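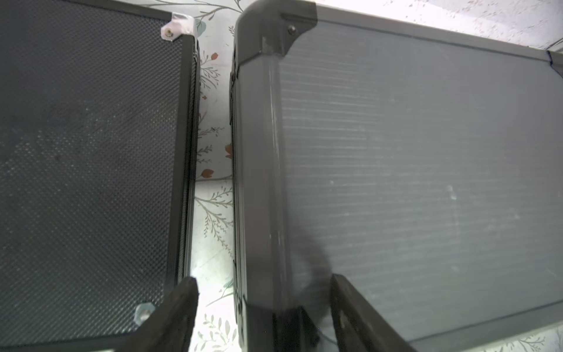 Já andava há anos a prometer a mim mesma uma visita ao estaleiro de Lanmont, e foi preciso o dia aberto de outubro para finalmente me meter no comboio, com uma sandes na mala e sapatos que afinal eram pouco próprios para andar em cima de grades metálicas (fica o aviso para quem lá for!).

À entrada do portão norte já nos esperava o senhor Sotiris Rallis, da família que repara navios ali há três gerações, e que nos distribuiu capacetes e coletes com uma paciência de santo. Éramos 20 no grupo da manhã, entre reformados da marinha mercante, dois casais com filhos pequenos e uma turma de estudantes de engenharia naval que tirava apontamentos de tudo.

O grande atrativo era o Gomoscombe, um cargueiro de 132 metros que estava na doca seca para renovar chapa do costado e rever a linha de veios. Já vi muitos navios a passar na barra, mas estar debaixo de um, com a quilha assente nos picadeiros e o hélice ali à altura dos olhos, é outra conversa. O Iason Christodoulou, encarregado da doca, explicou-nos como se esvazia aquilo tudo: 6 horas de bombas a trabalhar, com um mergulhador a confirmar o assentamento antes de a água descer de vez. Um dos miúdos perguntou o que acontecia aos peixes, e ele contou que as gaivotas conhecem o horário das bombas melhor do que os operários.

Dali seguimos para a oficina de máquinas, onde a Sasov, que fornece as peças do motor principal, tinha montado uma pequena bancada com camisas de cilindro em corte. Confesso que me perdi um bocadinho na parte da lubrificação, mas o cheiro a óleo e a metal levou-me direitinha à garagem do meu pai.
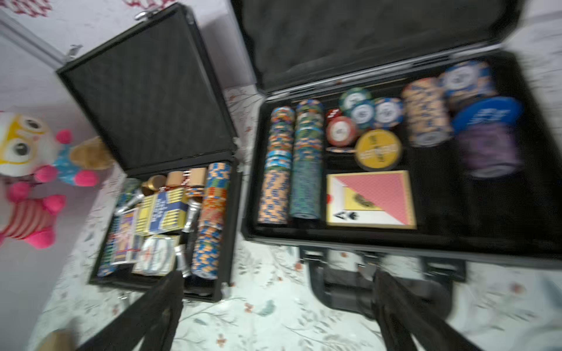

Malas abertas, com fichas de póquer e caixas de cartas.

O almoço foi no refeitório, sopa de peixe e arroz, servido em mesas compridas onde toda a gente se misturou. Fiquei ao lado de um antigo chefe de máquinas que passou 40 anos no mar e que tinha opinião formada sobre cada parafuso da visita, e ainda bem, que aprendi mais com ele do que com os painéis da exposição.

À tarde subimos ao rebocador, onde só cabem poucas pessoas de cada vez na ponte, por isso contem com fila. Quem quiser ir no próximo ano deve inscrever-se cedo e levar um casaco, que na doca corre sempre vento. O autocarro de regresso à estação sai do portão sul, do lado contrário ao da entrada, e eu só o apanhei a correr!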